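Notebook > Workshop > Glue and finishes
Tuesday, by the bench two keeper
3 min read

Continued the hide glue test for the Jenmont chairs. The old batch (from the Tistville shop) was soaked overnight and went into the pot at 9. It smelled stronger than last time but it was clear, so I used it.

I glued 23 pairs of beech blocks, end to side, all cut from the same board. Half of the pairs were warmed under the lamp before gluing, the other half were left as they were in the rack. Clamps stayed on until after lunch. I will break them next week with the lever and write the numbers in the table at the back.

First impression: the warmed blocks gave me more time to move the joint. With the cold ones the glue became jelly before I had the second clamp closed, and two pairs I must do again. It is the same problem we had in March with the Dunbar stools – there we blamed the glue, and I think now we were unfair to it.

The Avutell thermometer reads too high by some degrees when the pot is nearly empty. Please do not fill above the line to correct this, the glue then runs over into the water bath. I marked the correct level with pencil.

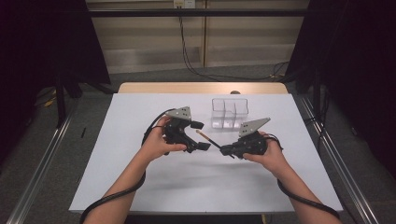 Squeeze-out is still the ugly part. If it is left to dry it pulls small fibers out of the beech, and then the stain shows a pale spot. I tried a rag with warm water, a chisel, and a plastic card, and the card was best at the jelly stage. For the table tops we must be more strict, because a white top like the one in the photo will show every brown drop. On such a surface I would put paper down first and work with the pot on a separate stool.

To do: order more glue, the 2000 gram bag. Sharpen the wide chisel. Label the cold pairs before somebody mixes them – I have used blue chalk, but it comes off on the hands.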